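Losgate two-arm bench kit - review after 7 weeks
Reviewed by Přemysl Koubek
Rating: 3 out of 5

We bought the Losgate kit to try out sorting jobs at our workshop in Stullham. It comes as two small arms, grippers, mounting plates and a controller. I paid for it out of our own budget and have no connection with the seller. Most of this review is about a fault with the right arm, as I couldn't find any mention of it before I ordered.

Setting up took an afternoon. The plates were drilled square and the bolts fitted. The manual is 169 pages long and the part you need is near the back. Calibration is done arm by arm, and the software won't let you skip it. Fredy Tamayo did the second arm without my help in half the time I took on the first.

Our test job is simple. Bottles are laid out on the bench, an arm picks one up, carries it over a bin and lets go. For the first few weeks it did this all day with very little trouble. The grippers cope well with thin plastic if you turn the force down from the default, which crushes it.

The fault showed up in May. The right arm began to sag while holding a bottle over the bin. It would stop in the correct place, then drop slowly until the gripper touched the rim. The controller showed no error and carried on to the next step. On run 423 it went down far enough to push the bin across the bench, and the arm kept pressing until Jhair Apaza hit the stop button.
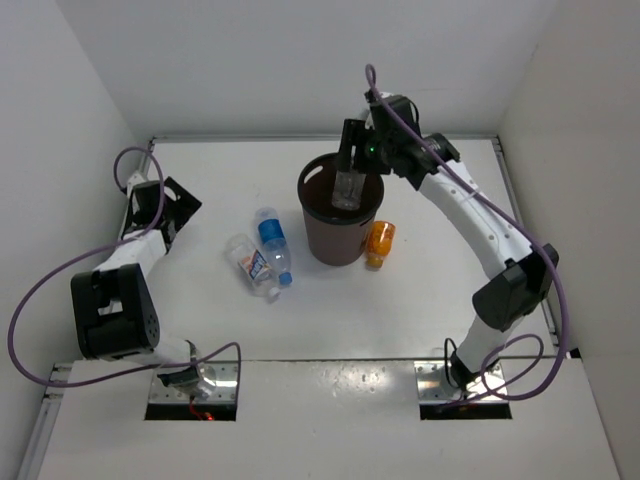 Two things were wrong. The first was a loose clamp screw inside the elbow joint. There are 4 of them and one had backed out nearly all the way. It had no thread lock on it, and the other three did. The second matters more. The collision limit is meant to halt the arm when it meets resistance, but a firmware update had put it back to the highest setting without saying so. We had set it low on the first day. With the limit where we left it, I think the arm would have stopped at the rim.

There is also the matter of the stop button. It cuts power to both arms at once, and there are no brakes in the joints, so anything raised comes down. Keep your hands out from under a raised arm before you press it. The manual gives this one line.

Support was mixed. The first reply told me to recalibrate, which I had already done twice. After I sent the log I was passed to Renji Ichikawa, who knew about the screw and posted a new set that arrived in three days. He confirmed the settings problem but had no date for a fix.

Since the repair the arm has held its position. We now check the elbow screws every Monday morning and read back the collision limit after each update.

Good: accurate, quiet, fair price, spare parts easy to get.
Bad: missing thread lock, safety setting changed by an update, no brakes, poor manual.

I would buy it again for a bench with a guard round it. I would not put it where people reach in while it runs.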